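Setting Up a Two-Arm Garment Handling Station Next to a Manual Fold Line

Applies to: returns and resale benches handling knit and mesh tops. Last revised May 13, 2019.

This page covers surface preparation, grip setup, and the split of work between the station and the people on the bench. It assumes the arms are already mounted and powered and that the Bromska job software is installed. Electrical work is covered in the installer sheet.

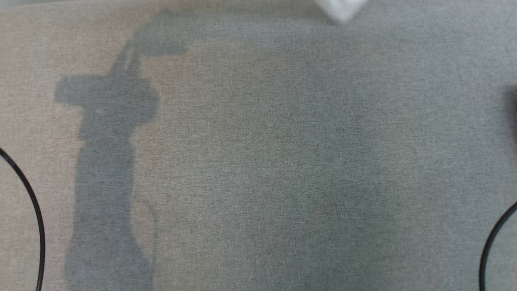
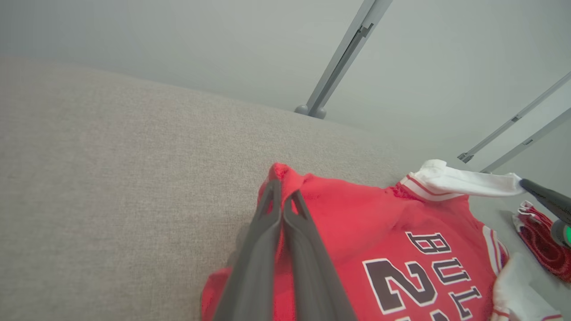 Gray woven work surface, first; a red jersey held at a fold by the gripper fingers, second.

Before you start

You need a lint roller, two cable clips per arm, a test garment, and the Skelluvwood shift log. Use a test garment with printed lettering and contrast trim. Plain shirts hide grip errors that show up at once on a jersey.

Step 1. Prepare the surface

Use a woven covering in a light neutral color. Smooth plastic lets mesh slide when the fingers close. Roll the whole surface for lint and pull out any wrinkles. Remove pens, tags, and hangers.

Route the cables toward the sides and leave enough slack for full reach. A loop that crosses the fold area will be picked up with the garment sooner or later. Clip it outside the fold area.

Step 2. Check the light

Move each arm slowly over the bare surface and watch the wrist camera view. An arm under an overhead light throws a shadow, and a dark one can be read as part of a dark garment. If the software draws an outline with no garment present, raise the detection threshold by 5 and repeat. If it still does so after 4 tries, move the lamp. Do not keep raising the threshold, or navy and black items will be missed.

Step 3. Set the grip

Place the test garment on the surface in a loose heap. Do not flatten it, as returns do not arrive flat.

Bring the fingers down until they touch the fabric, then close. The fabric should bunch into a small peak at the tips. No peak means the fingers are too high. If the woven covering lifts with the garment, they are too low. Adjust height before force.

Start at grip force 22. Heavier knits may need more. For lettering and numerals, pick beside the print where possible, as pinching across it can leave a crease.

Step 4. Assign the second arm

The second arm holds trim: collar, armhole, or hem. Set it to take the collar end first. Tension should take up the slack without pulling the ribbing out of shape. Run the spread motion at 60 percent speed for the first shift and leave it there until the lead signs off.

Step 5. Hand over to the bench

The station spreads and lays out. People inspect, fold, and bag. At Grarkby the first version of this procedure had the station fold as well, and the bench spent much of the shift refolding. Vega Cordero, the line lead there, moved the handover point to the spread garment in August and it has stayed there.

Changes for bench staff:

- The untangling task goes away. Wrist strain reports should be logged as before so the two periods can be compared.
- Inspection takes up more of the shift. Rotate people off it at each break.
- One person per shift is named station attendant. That person clears failed grips and is not counted toward the bench rate.
- Anyone on the bench may press stop. A stop is not recorded against a name.

Post the new rates before the station goes live. Latrice Ferreira handles rate questions and shift changes for the Okafor building.

Clearing a failed grip

Press stop. Wait for the arms to come to rest. Open the fingers from the panel and lift the garment out by hand. Do not pull fabric out of closed fingers. Check the surface for loose threads, enter the garment type in the log, and press resume. Three failed grips on the same type go to the attendant's list, and that type returns to manual handling until the grip height has been reset.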